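Questions we receive often about the evening language courses at Plindetti. If yours is missing, write to the office and we will answer in one or two days.

## Registration

**Do I need to take a level test?**

Yes, unless you finished a course with us in the last year. The test takes 33 minutes and you do it at home. After it, a teacher calls you for a short talk.
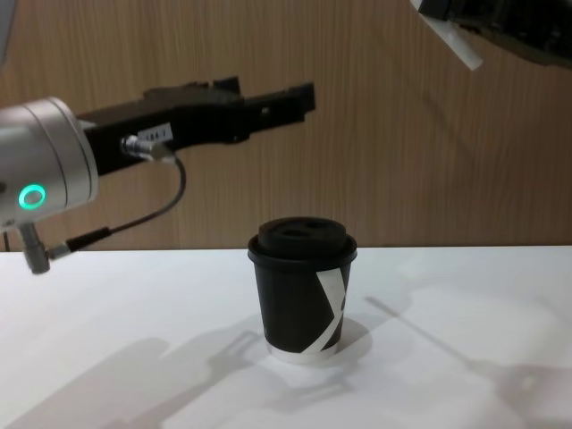 Please do not use a dictionary or translator during the test. Every term a few people start in a group that is too high for them, and they must change in the second week, when the good hours are already full.

**How many students are in one group?**

Maximum 12. In the beginner Arabic group we prefer fewer.

**Can I pay in parts?**

You can pay in 2 parts, the first before the course starts and the second before the middle of the term. Write "two payments" on the form.
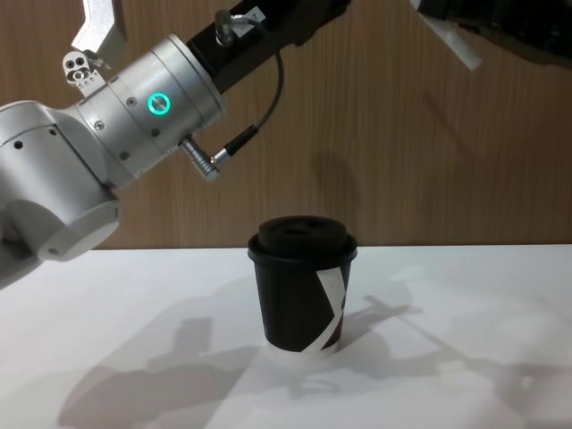

## Lessons and materials

**Which book do I have to buy?**

For Arabic we use the Jovarura reader, second edition. The first edition has other page numbers, so it makes confusion in class. For French the teacher gives copies.

**What happens if I miss a lesson?**

The homework is sent to the whole group the same evening. We cannot repeat the lesson for one person, but you may visit a parallel group one time per term, if you ask before noon.

**Is there a summer course?**

Only in July, and only conversation. Registration for it is separate.

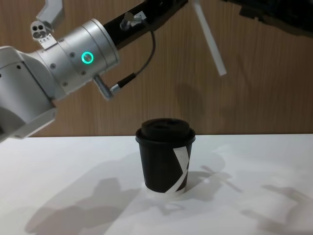

*Two robot arms above a coffee cup*

**Do I receive a certificate?**

You receive it if you came to most of the lessons and passed the final test. Some employers ask also for the number of hours. Tell us this before we print, please, as a new print takes one more week.

**Who do I ask about changing my group?**

Ask Younes Bouzid in room 817, after 5 p.m. He has the lists of all groups and knows where there is still a place.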